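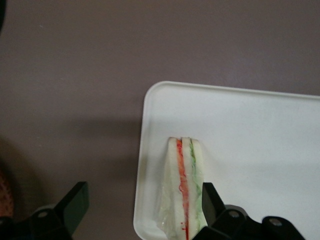 Do you do custom colours?

Yep! Mustard is my favourite to mix, but I'll have a go at nearly anything (send me a paint chip if you've got one).

How long does an order take?

Usually 5 weeks. May is flat out with Mother's Day, so get in early.

Can I put your mugs in the dishwasher?

Sure, top rack. I do mine every night and they've survived so far.

What does postage cost?

It's $12 anywhere in Australia, and free once you spend over $70.

Can I pick up instead?

Please do, I love a chat! Saturday mornings at the Drulia studio, just text me first.

Zerrin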